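Tray and Mug Helpers Wanted for the Emside Coffee Morning Season

Posted September 9, 2022

Do you like mugs? Do you get a small thrill out of a clean counter? Then please keep reading, because we would love to have you with us at Emside this season!

Emside is a neighborhood coffee room on the Grernley side of the river. We serve coffee, tea and juice at shared tables, always on trays and always in real mugs. None of them match, and that is how we like it. The Aebischer Room, our biggest, seats 100 people when the folding doors are open, and every one of those seats needs a drink and later needs somebody to come and take the tray away. We have openings for tray and mug helpers on the morning and early afternoon shifts, and you don't need any experience in food service to apply.

What you'll be doing

Most of the work is moving things from a tray to where they live, and back again. Guests leave a mixed bunch behind: mugs, cups, glasses, jars, some finished and some with plenty left in them. A glass jar with orange liquid in it can share a tray with a black mug and a translucent cup, so you need a steady hand and a little patience. Anything with liquid in it comes off first and goes to the sink. Please don't stack a cup on top of a full jar, however long the line is.
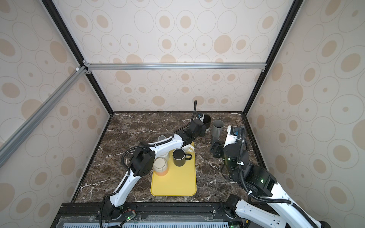

Setting the back row

Between rushes, the mugs go in a row at the back of the counter, and the yellow tray goes in the middle with the long side running front to back. We care a lot about the back row! It is the first thing guests look at when they come up to order, and plenty of them have a favorite color. Cups stand open side up once they are in the row. Leave a finger's width between them if there is room, and keep the handles where the next person can grab them. Red inside, black, gray, orange — any order is fine with us.
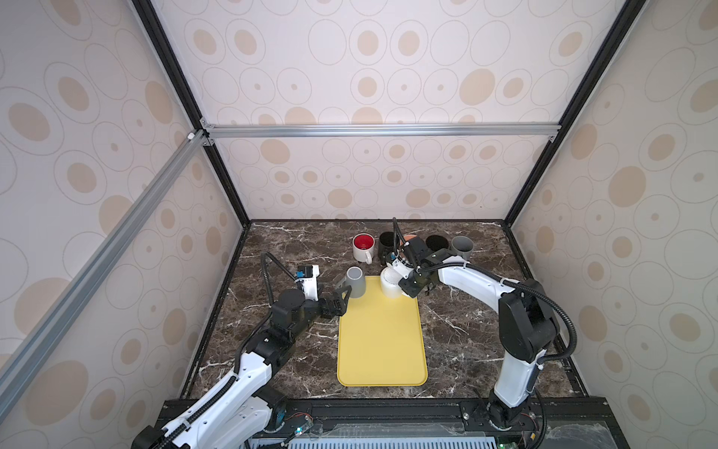 You'll also wipe down the counter after each round. It has a dark marble pattern with pale veins, and drips of coffee are very good at hiding in it, so look from the side with your head down low. Dry the tray on both sides before it goes back. The raised rim holds water in the corners and we have all soaked a sleeve that way.

Chipped mugs go in the crate under the sink. Please tell the shift lead when you put one in there, so we can bring up a replacement from the Funano shelves in the basement (that's our name for the storage we took over with the building, and there are more mugs down there than you would believe).

Hours and pay

Shifts are 5 hours, with a paid 30-minute break and a free lunch. You can take as few as two shifts a week. Pay is by the hour, the same rate for everybody on the floor, and tips are split evenly at the end of each shift. The season runs through the end of March, and people who want to stay on usually can.

Who we're looking for

You should be comfortable on your feet and able to carry a loaded tray across a busy room. You should be happy to do the same small job many times in one morning and still do it with care. If you enjoy putting things back where they go, you'll fit right in. It helps if you like talking to people, but quiet folks are very welcome too — the counter has plenty of work that can be done without a word.

We can teach you everything else. Your first two shifts are training shifts at full pay, and you'll be paired with someone who knows the room. 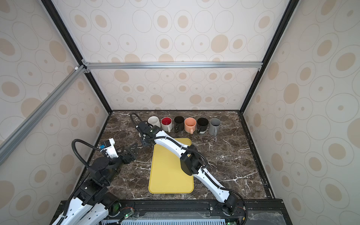 Mugs in their row and an empty yellow board, set up at the counter.

How to apply

Stop by any morning and ask at the counter for a form, or write us a short note and drop it in the mailbox at 113 Grernley Road. Tell us which mornings you're free, whether you have done anything like this before (home counts!), and when you could start. No resume needed. We read every note and will invite you in for a cup of something and a walk around the Aebischer Room.

Friends are welcome to apply together. Just put both names on the note and we'll do our best to schedule you on the same shifts.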